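Notebooks > Workshop > Dye bench

Sep 1, 2018

Walnut hull bath, batch 6

So pleased with this one! The hulls Jianhua Xiong collected in August have been soaking in the tall crock, and when I lifted the lid this morning the liquor was nearly black with that lovely tea-and-leaf-mold smell. Strained it twice through muslin (the second pass still caught a surprising amount of grit) and split it across 3 pots.

Pot one got the Sellero wool, unmordanted, 108 g dry. Pot two got the same wool with alum. Pot three is Maham's idea, old dye liquor plus a splash of iron water, and I was sure it would go flat and muddy. It didn't! It came up a deep cool brown, closer to wet bark than chocolate, and I want a whole sweater of it.

Kept everything under a simmer. Last time I let it boil and the Hellelgate skeins felted at the ties, so I hovered this time and turned the heat down early. Worth the hovering.

What I'm after for the border yarn is a soft, grayish brown with a bit of variation left in it, on the taupe side. Arlo wants it redder. We'll knit both and argue then.
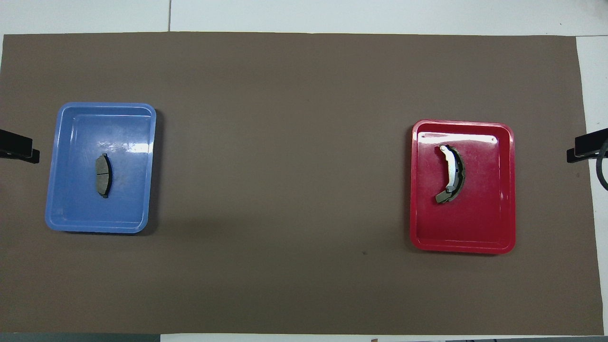 Rinse and first look

Plain wool: warm tan, gorgeous in daylight, a little yellow under the lamps. Alum: richer, and more even than I've ever had from hulls. Iron: see above, still grinning. The rinse ran clear much sooner on the alum skein than on the other two, which makes me hopeful about rubbing.

Card number for this set is 616. Jianguo Zou has asked for snippets of all of them for the shade book, so cut those before winding, please, and tie them on with cotton.

I'd love to try the leftover liquor on the Stestamar linen. Linen usually sulks in walnut, but Sihan got a beautiful pale mushroom out of it with a long cold soak, and the crock is just sitting there.

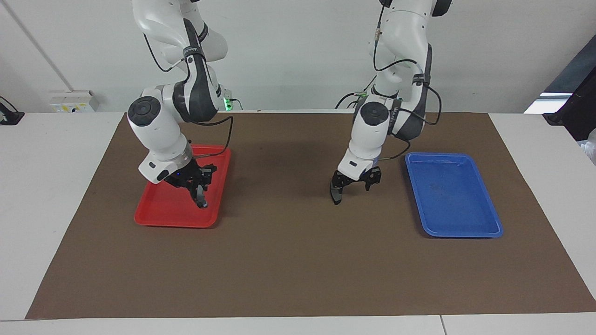
Red tray left, blue tray right, brown mat between.

To do: second dip for half the plain skein, window test on all of them (strip of card over one end), top up the crock with rainwater, ask Maham how much iron a "splash" is.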